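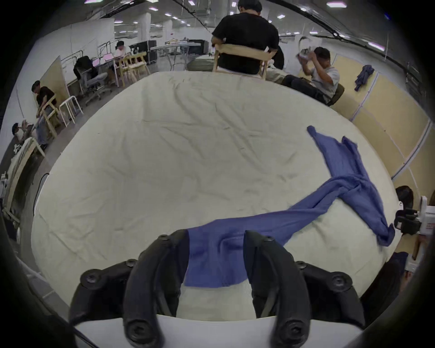 A blue knit shirt on the covered round table.

Hi Orvokki,

Time for the January update on the Jedville airfield safety grant, and I'm glad to say there's a lot more in it than there was last time!

The big item first. The wreckage storage hangar is open. We got the keys a little later than planned (the fire marshal wanted a second exit sign over the east door, and then wanted it moved), but everything that had been sitting under tarps behind the old fuel shed is now indoors, tagged and on racks. That's 91 pieces from the two light aircraft accidents we're supporting, and the accident investigators have already been out to look at the tail section from the first one. They stayed until 7 in the evening and used up all our coffee, so I'm taking that as a good sign.

I know you'll ask what they think happened. I don't know, and I've been careful not to ask! Our job under the grant is storage, records and access, and the findings are theirs to publish when they're ready. What I can tell you is that they asked for the engine mounts to be kept apart from everything else, so we've fenced off a corner with its own lock and its own sign-in sheet.

The parts database is running on Stitix now. I was pretty grumpy about switching from the spreadsheet, as you may remember from our last call, but I've come around. You scan a tag and up comes the photo, the spot in the field where it was picked up, and everybody who has signed it out. We did lose most of a morning when the scanner stopped talking to the laptop. Phùng support sorted it out over the phone (a setting, of course), and it's been fine ever since.

Training is where we're behind. The proposal promised that 53 people would finish the first responder course on working safely around a crash site, and so far 30 have. The county fire crews have been great about showing up. The airport's own ground staff are harder to pull off shift, especially with the snow we've been having, and one evening session had to be scrapped when the access road was closed. I've set up two make-up sessions and moved them both to the early afternoon, between the morning departures and the evening ones. I'd love to tell you that gets us all the way there, but I think we'll still be a few people short by the end of the quarter.

Money is okay. Racking came in under the estimate and heating came in over it, and those nearly cancel out. The only bill I'm still fighting with is the one from Draltusport for hauling the fuselage. They charged us for a second truck that never left their yard. I've sent them the gate log and I'm waiting to hear back, so please leave that line open for now.

Two things I need from you. Could you let me know if the leftover racking money can go toward a dehumidifier? The investigators would like the air kept drier around the instrument panels, and I'd like to order before the spring rains. And I need your signature on the revised access policy, the one that lets the families' insurance people view parts with an investigator present. It's short, I promise.

Next up are the make-up sessions, a full inventory check against the database, and a new lock for the side gate, which sticks something awful when it's cold.

Call me any time after 2, I'm usually back at my desk by then.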